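Cell Simulation > Two-Arm Station > Closed tickets

September 21, 2023
Opened by Zineb Abdel Hamid, log kept by Florin Buzatu

Ticket 191: right gripper does not open fully after reset

Reported problem

After the Coneck model was updated in the simulated two-arm cell, the right gripper stays partly closed when the reset script ends. The left one opens as it should. Both get the same open command in the same step. The pick routine then stops with "right hand not ready" and the run is thrown out. Zineb saw it on every run in the morning batch, 30 runs in all. The old model does not do it on the same machine.

Log

1. Ran the reset script by hand with the new model, no pick routine loaded. Same result. The script waits 200 steps for the joints to settle before it checks the hands, so I let it sit much longer. The right gripper did not move any further.

2. Looked from the robot's own side, over the torso. The left gripper is open with the fingers well apart and pointing up. The right one is only part of the way there. Both are clear of the white box, so I dropped the idea that a finger was touching it.

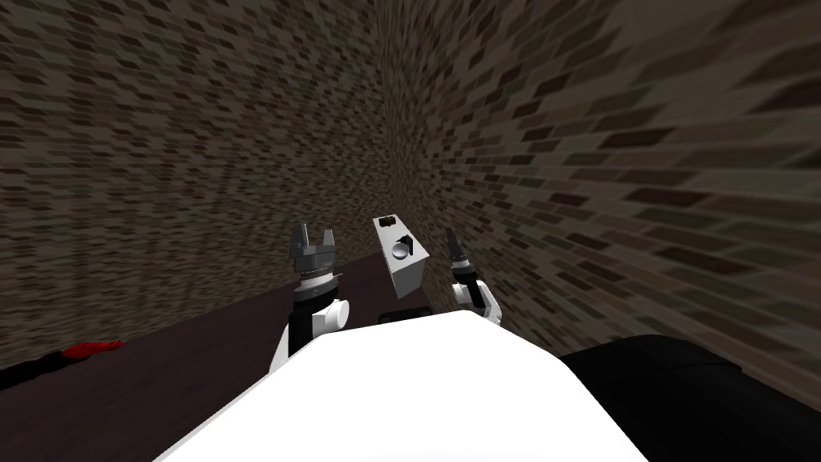 Two-arm cell, over the torso. Left gripper open, right gripper partly closed.

3. Swapped the commands so the right hand got the left hand's message and the other way round. The fault stayed on the right. Swapped back.

4. Asked Dorin Căpraru if the reset script had changed on his side. He said no, and the file history agrees with him. Last edit was a comment.

5. Turned contact checking off for the right hand only and ran reset again. The gripper opened all the way. Turned it back on and it went back to stopping short. So something in the collision shapes is holding it, even though nothing in the drawn model is in the way.

6. Went through the parts near the hands one at a time - housing, bracket, fingers. The drawn shapes look fine. From low down, looking up past the gripper housing, the gray bracket stands behind it with the dark column above, and I could not find any drawn part cutting through another from there.

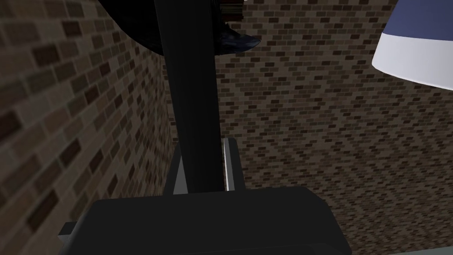 7. Turned on the collision overlay and checked the same parts again. The collision box for the right outer finger is wider than the finger and overlaps the box for the housing when the hand opens. The left finger has the correct box. Looks like the right side was exported before the finger was resized and never exported again.

8. Sent the part name and both box sizes to Davina Dunbar, who keeps the model files. She exported the right finger again and put the new file in the shared folder after lunch.

9. Loaded the new file and cleared the model cache. Reset ran clean. Right gripper opens to the same value as the left. Repeated with contact checking on for both hands, same result.

Fix

Replace the right finger collision file with the one in the shared folder. Clear the model cache before the next run or the old box will be loaded again - this caught me once while testing. No change to the reset script or the pick routine.

Still open

- Bogdan Crăciun has a copy of the cell on the Juntunen machine with the old finger file. He will update it himself.
- Zineb to rerun the morning batch with the new file and post the result under this ticket.
- The reset check should report the finger value it read, and not just "not ready". Moved to a separate ticket for October.

Status: fixed, waiting on rerun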